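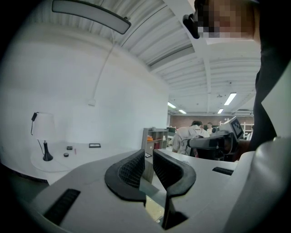 # The long room at Skukemley

Skukemley is a former seed store behind Barkine, and the long room is the largest space on its upper floor. We took the lease in May and have been furnishing it a piece at a time. Most of what we have is second-hand. The entries on this page follow the room from the white table to the far desk, with a line or two on each piece and where it came from. Prices are left out except where people have asked.

Page last revised November 22, 2024.

## The table side

**White table.** It stands against the wall and gets used for everything: sorting post, wrapping parcels, eating lunch. Bianka Bárány brought it from her old flat and carried it up the stairs with Gyula Szilágyi.

**Table lamp.** White cylindrical shade on a black tapered base. It came from the Gomix clearance shelf with a torn shade, and Enikő Bodnár found the replacement. The light is soft, good enough for reading labels but not for sewing.

**Black cord.** It runs down from the top of the shade towards the tabletop. Several people have asked whether it could be taken round the back. It could, and it is on the list.

**Small things on the table.** A little black box, something round and black, a red stick-like item. The table collects objects like these and we clear it when we need the space. Anything small that goes missing in the building should be looked for on this table first.

**Flat black frame.** It lies farther back on the table. We have more frames than we have places to put them, and Enikő would like a row of them down the long side of the room. The spacing is still being argued over.

## The walls and ceiling

**Mirror.** Long, curved and rectangular, with a dark frame of the sort that was easy to find second-hand this year. Pirjo Jääskeläinen got it from Farina when they changed their fitting rooms. It makes the table end feel a good deal brighter in the afternoon.

**White cable.** Thin, and it comes down the wall from under the mirror to a small white plug or connector. White on white was the right choice — you have to be fairly close before you notice it. A cover strip is still to be bought.

**Plain white wall.** Two coats, done by Gyula and Valdemar Hafstein over the summer. The previous colour was a dark green that came through the first coat and very nearly the second. There is half a tin left in the cupboard on the landing for touching up.

**Ribbed ceiling.** The white corrugated ceiling was here when we arrived. We talked about boarding it over, got a price of 2,000 and decided to leave it. It is loud in heavy rain. The ribs hold dust and need going over with a long brush twice a year.

**The beam.** Also white, and it crosses below the ribs. People ask to hang things from it. The landlord has said no to anything heavy, so please check with Valdemar before putting up so much as a plant.

## Further down the room

**Grey shelving.** Open on the front and divided into compartments. It came from an office closure and cost us 64, including delivery. We left it standing out in the room so that it splits the long space a little without making it dark.

**What goes on the shelves.** Each of the regular users has a compartment, and the rest are shared. There is something orange on one of the shelves which has become a useful landmark when telling people where to put things back — "the one beside the orange" is quicker than explaining the system. Please don't move it without telling Bianka.

**Far desk.** Past the shelving, with a small dark monitor on it. Pirjo does the bookings there in the mornings. The desk is free after that for anybody who wants a quiet corner.

## Still to do

**Cables.** The lamp cord and the one under the mirror will be done together. Gyula has the clips.

**Labels for the shelving.** Enikő has made 9 so far and would like to know whether people prefer names or contents.

**Storage for the white table.** A drawer unit that slides underneath would take most of the small things off the top. Valdemar has seen one that might fit, but it needs measuring.

**Chairs.** We would like 8 that stack. They needn't match. If you are getting rid of any, leave a note at the front desk with your telephone number and one of us can collect from anywhere in Barkine.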